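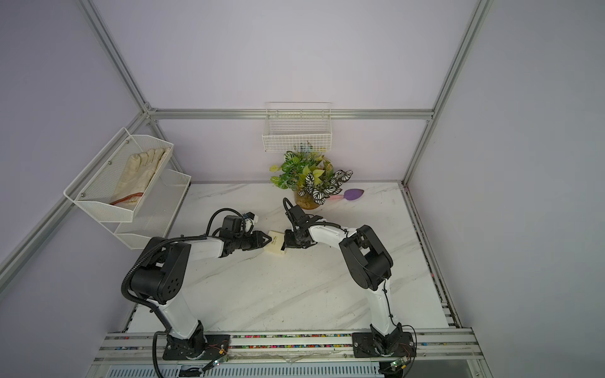
How to set up a small worktable so you can find things on it

Nov 25, 2019

Filed under: Workroom

I have read a lot of advice on organizing a worktable, and most of it seems to be written by people who sell containers. Buy the bins, label the bins, then buy a bigger bin for the bins. I have done all that. I had a Druseo drawer tower for two years and could tell you what was in the top drawer and nothing else.

What follows is the method I use now. It is cheaper and duller. It suits a table you stand or sit at to do small jobs: gluing, packing up little boxes, sorting parts, repotting a plant. It will not help much with a desk full of paper, and I would be suspicious of anyone who told you one system does both.

What you need

Two wire mesh racks or baskets, the kind that hang or screw on
Screws or hooks to suit your wall or frame
A damp cloth
One cardboard box, big enough to be annoying
An afternoon, or two evenings

You do not need labels. I will come back to labels.

Step 1. Take everything off

Everything, including the thing you think lives there. Put it all in the cardboard box. If it doesn't fit, get another box, but don't start sorting yet. People like to sort as they go and it feels productive, and then it's dinner time and half the table is clear and the other half has three neat piles that stay until spring.

Wipe the top. If yours has a marble pattern, like a lot of the cheaper tops sold now, look at it from a low angle with a light to one side. The pattern hides crumbs and dried glue very well. This gets sold as an advantage. I'm not convinced, having put more than one clean card box down on a spot of glue.

Step 2. Work for a day with nothing

Do your usual jobs, and fetch each thing from the box when you need it. When you finish with it, leave it on the table. By the end of the day you will have a small crowd of things that you use, and a box of things that you own.

My box still had most of its contents in it. I had expected to find this out about the ribbon. I had not expected it about the good scissors, which I never reach for because the bad ones cut tape better.

Step 3. Put the racks up

Side wall first. A two-tier rack at the side, at a height where you can drop something in without standing up, is worth more than anything on the tabletop itself. Then a single basket at the back for small items, high enough that you can get your hand under it.

Mesh is better than solid plastic for one reason, and it isn't airflow, whatever the packet says. You can see through the side of it. A solid bin above eye level is a place where things go to be bought again.

White mesh does show dirt. Fine, wash it.

On fixing: the hooks that come in the packet are usually poor. I bought a Hesau rack with 4 hooks and two of them bent the first week, under nothing heavier than gloves and a tape measure. If your table has a frame around it, fix to the frame. If you are going into plasterboard, use proper anchors and ignore the weight printed on the box. I don't know how they test those.

Step 4. Leave one tier empty

This is the step people skip. With a two-tier rack, put things in the top and nothing in the bottom. Gloves go well in the top tier, since you want them before you start and they are a nuisance flat on the table.

The bottom tier is for whatever you are halfway through. If you fill it on the first day you will be halfway through something by the second day, and it will go on the table and stay there. I have tried giving the empty tier a job three times now and regretted it each time.

Step 5. Clear the middle

Keep the middle of the table for the job in hand and push everything else to the far side. You need a space wide enough to have both hands on a small box with your elbows out. Try it with a real box. Sit down, hold it by its two ends, turn it around, set it down. If you knock something, that thing moves.

At the back you can have one or two things you like looking at. A plant is the usual choice. I was against this, then gave in and got an artificial one with striped leaves, which at least doesn't drip. Whether it makes anyone calmer I couldn't say. It does need dusting, and a soft brush does that better than a cloth. Glass pots look nice and are easy to knock over, so keep it well back.

Step 6. Put the rest somewhere else

The cardboard box goes out of the room. Not under the table - out of the room. After a month, whatever you haven't gone to fetch can be given away. I made it to three weeks, got impatient, and gave away a hole punch I needed four days later. So perhaps do the full month.

About labels

Labels work when several people share a table. For one person I think they are mostly decoration. If you can see into the basket you know what is in it, and if you can't, the label will be wrong by the end of November anyway.

About drawer dividers

Astarska makes a nice set, and I own it. It cost more than the drawer did. Folded card does the same job and you can throw it out when it gets sticky.

Common problems

The basket at the back swings when I touch it.
Hang it from two points, as far apart as the basket allows. One hook in the middle will always swing.

Small things fall through the mesh.
They will. Put a piece of card in the bottom, or keep the very small stuff in a jar. Jars are better.

It was tidy for a week and now it isn't.
Mine too. I clear the middle before I switch the light off, which takes a minute or two, and I let the rest slide until it bothers me. I have seen schedules for this, with charts. I have yet to meet a person who keeps to one past the second week.

Can I skip Step 2?
You can, but then you are guessing which things you use, and my own guesses were bad.

Posted by Esben Þrastardóttir
4 comments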